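Service Robotics: Tasks, Tools and Limits
Handout for Session 11
Module convenor: Nazanin Zamani. Practical classes: Desmond Wojcik.
Issued 05/06/2019

1. Purpose of the session

Students are asked to consider how far present machines can carry out ordinary chores in the home and on the shop floor. The question is often put in general terms, and the answers given are general in turn. In this module the answer is to be given task by task, with the conditions stated.

Session 10 dealt with arms fixed to a bench and working to a set programme. Such arms have performed welding, stacking and packing for decades, provided that each part arrives in the same place and the same position. A kitchen or a small workshop offers no such promise. The present session concerns what is lost when that promise is withdrawn.

2. The task

The task for discussion is the clearing and resetting of a tray on a work table. It may be divided into finding the tray, approaching it, closing on the rim, lifting it level, and setting it down at a given place. A person does all of this without thought. For a gripper with two flat fingers, each stage can fail separately, and a failure at an early stage may not show itself until a later one. 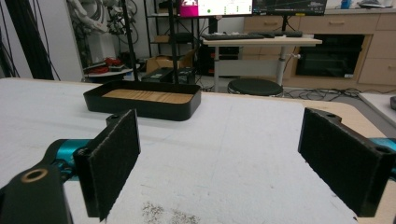
Figure 1. Hand-held two-finger gripper at the work table, with the tray ahead of it.

Students should note the low walls and rounded corners of the tray. A low wall gives the fingers little to hold. A rounded corner is a poor place to grip, and the approach should be made to a straight side. Both points are simple for a person to state and surprisingly hard to pass on to a machine by means of written rules.

For this reason much current work relies on demonstration. A person performs the chore with a hand-held gripper, and the movements are recorded and used to train a controller. The method is quick, but the controller learns the habits of the person along with the task. Hanyu Gu will return to this matter in Session 12.

3. Results from the May exercise

The Nandell controller was trained on 800 demonstrations and then given 200 trials. Full marks were awarded only where the tray was set down level and within the marked area. The trial sheets are held by A-yeong Min and may be consulted on request. Students are reminded that a success rate has little meaning unless the starting positions are also reported.

4. Present position

Single chores under steady conditions are within reach. Chores in sequence are not yet dependable — an error of a few millimetres in one step is carried into the next. Tasks involving cloth, liquids or crowded drawers remain largely the work of people.

5. Preparation for the seminar

Read Mal-soon Yang's notes on the Jidero trials, sections 2 and 4. Choose one chore from your own household and write out its stages, marking the stage at which you would expect a two-finger gripper to fail first. Bring one printed copy to the seminar.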